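Wivell Robotics Club: Spring Term Gallery

Welcome to our spring page! We meet after school on the second floor, and this term we set ourselves a project that sounded simple back in the winter: teach a simulated arm to pick up things that weren't designed to be picked up. Cubes are fine for a first week, but a cube never made anybody cheer. So we went looking for odd shapes, and odd shapes we got.

All the work was done in simulation, on the club computers and on a few laptops from home. Solange Sabatier looked after the models, Thierry Riviere and Doaa Abdel Rahman wrote most of the control code, and Saimi Koskela built the page where we log our runs. Gilles Lacroix, our teacher, kept asking "and what happens if you move it an inch?" until we started asking it ourselves. The students picked the screenshots and wrote the notes, so you'll hear a few different voices as you scroll.

The gnome task

This is the one everybody wants to see when they come by our table at an open evening. We named the gnome Daro in the very first week and the name stuck (it's even in the code, which Thierry says he regrets and Doaa says is the best line in the file). Daro is a great target because he's so uneven. The hat comes to a point, the beard sticks out, and the middle is a lot wider than the top, so the height you choose for the grasp matters a lot. Go for the hat and you have very little to hold. Go too low and you had better be sure of your table height. We argued over this for most of March and enjoyed every minute of it!

The starting pose we settled on puts the open gripper straight over the target with the fingers pointing down. From there the program only has to worry about turning the wrist, coming down and closing. It made our bugs so much easier to find, and if you are starting a project like ours, try it first.
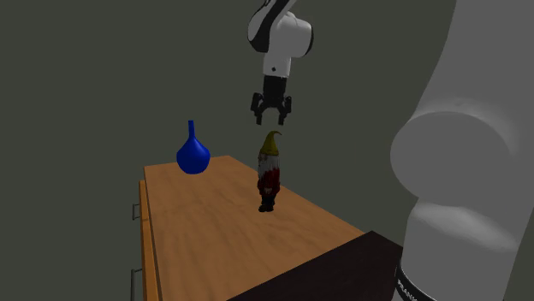 Daro under the open gripper, with the blue vase over at the corner of the table. The vase is our "please don't touch" object: if the arm bumps it on a run, the run doesn't count, however nice the grasp was. Love the bend in that hat. (Solange)

The run log

Saimi's log page has a row for every attempt, with the grasp height, the wrist angle and a comment box. The comment box was supposed to be for error messages. It is now mostly poetry. By the last meeting before the break the log held 1,998 rows, and we were so close to a round number that Doaa begged to stay and do 2 more. The building was closing, so they had to wait until the next meeting, and yes, we had a countdown.

What we love about the log is that you can sort it. Sort by grasp height and you can see right away where the good runs bunch up. That taught us more than any amount of staring at the screen, and it settled the hat argument for good (sorry, Thierry).

The Plisau challenge

On 24 Apr 2022 we took the project to the Plisau student challenge, our first time out as a team. Each club got 72 minutes to set up, show its task and answer questions from the judges. We used far too many of them on a display cable, and then Daro went up on the second try and our whole row jumped out of their seats. The judges moved the gnome to a new spot and asked for another run. All that "move it an inch" practice paid off, and up he went again!

We came home with a certificate for best documentation, and the comment box got a special mention. The team from Tanguy had a stacking task that we are still talking about. Their code was really clean, and they were generous with their time when we came over with a hundred questions.

Next up

We want to swap the jobs of the two objects and make the vase the target. It has a long thin neck and a big round body, so there will be plenty to argue about all over again. Doaa has already started on the wrist angles, and Solange is hunting for a third model with handles, maybe a teapot.

New members are welcome all year, and you don't need to have written any code before. Come to a meeting, ask for Gilles, and someone will hand you a keyboard and let you try a grasp on your first day.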